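Ticket 1612
Site: Mancuso building, ground floor workroom
Raised by: Facilities desk, on behalf of the room users
Category: Plumbing / wash station
Status: Reopened

Original report

Sink at the wash station drains slowly and smells in the mornings. Users also say the faucet drips after it is turned off. Please send someone.

Entry 1, facilities desk

Passed to Ranovum under the maintenance contract. They asked us to try their drain gel first and call back if no change. I'm not convinced a gel fixes a dripping faucet, but it was on their list of first steps and they won't book a visit until the list is done.

Entry 2, facilities desk

Gel used as directed, left overnight, flushed with hot water. Drain speed: the same. Smell: replaced by the smell of the gel. Faucet: drips. Reported back to Ranovum.

Entry 3, Ranovum service line (pasted from their email)

"Thank you for completing the first step. Slow drainage in shared sinks is in most cases caused by user habits. Please remind users not to put food or solids down the sink. A technician can attend on Friday."

Entry 4, facilities desk

There is no food in that room. People wash their hands there and rinse brushes. I did put up the reminder, for the record, and asked for the Friday visit to go ahead.

Entry 5, Ranovum technician, site notes

Attended 8:40. Trap removed and cleaned, small amount of sludge. Refitted. Ran water 3 minutes, drains OK. Faucet checked, no fault found. Ticket can close.

Entry 6, facilities desk

Closed as requested. I wrote at the time that I'd want to see it go a full week before believing it. "No fault found" on a faucet that three different people have watched dripping is an odd result.

Entry 7, facilities desk, reopened

It went 4 days. Draining slowly again. The drip never stopped. To save everybody another round of gel, I did some checking of my own before calling.

Test 1. Plugged the sink, filled it to the overflow, pulled the plug and timed it. 27 seconds with the water going down evenly, then it stalls with a shallow puddle left in the basin, gurgles, and goes the rest of the way. That gurgle says air to me. A plain blockage would be slow from the start.

Test 2. Same thing, but with the shutoff for the other sink on the same branch closed, so nothing else could be running into the pipe. No difference, so I don't think the other sink has anything to do with it, whatever we were told on the phone.

Test 3. Dry paper towel under the spout, faucet off, left over lunch. Soaked through. Dry paper towel at the base of the faucet, same length of time, stayed dry. So the leak is at the spout, which to my mind means a worn cartridge or a bit of grit holding it open. I am not a plumber, but I can read a paper towel.

Test 4. Shone a flashlight down the drain. Couldn't see anything useful. Including it so nobody tells me to try it.

Entry 8, Ranovum service line (pasted)

"Based on your description, the basin may have been installed without adequate fall on the waste pipe. This would be an installation matter and outside the maintenance contract. We suggest contacting the original installer."

Entry 9, facilities desk

The original installer was Gakis. I called them. They say the fall was checked at handover and signed for, and that if it had been wrong the sink would have been slow from the first day. It wasn't. The complaints began in March and the sink had been in use well before that. I find Gakis more believable on this point, though of course they would say so.

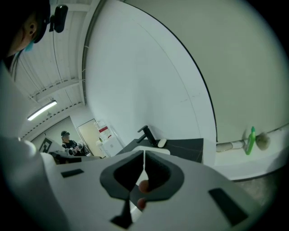

Before anyone comes out again, the ledge by the sink needs clearing. The spray bottle and the scrub brush can go in a cabinet for the day. Last time the technician's notes didn't mention whether anything had been moved, and I'd like that excuse gone in advance. The soap dish can go too. Please don't pour leftover cleaning product down the drain to "help". If there is a chemical mix in the trap when it gets opened, the visit will be called off and we'll be charged for it.

Entry 10, facilities desk

Asked Ranovum in writing for the following:

- faucet taken apart and the cartridge looked at, with the old one left with us if it is replaced
- waste pipe checked past the trap, with a drain snake or whatever they use
- vent checked, given the gurgle
- fall measured with a level and the number written down

They replied that the vent is "unlikely". I asked what that was based on and haven't had an answer.

Entry 11, facilities desk

Second opinion requested from Odemgate, at our cost, if Ranovum haven't confirmed a date by the end of the week. Quote attached to the purchasing record. Odemgate asked on the phone whether the drain had a vent, without my mentioning it.

Entry 12, facilities desk

Ranovum have now confirmed a morning visit, same technician. All four items are on the job sheet this time, I made them read it back to me. The Odemgate request stays on hold. It isn't canceled.

Priority unchanged. Do not close this ticket on the technician's word. Repeat Tests 1 and 3 a week after the visit, put the results here, and then we'll see.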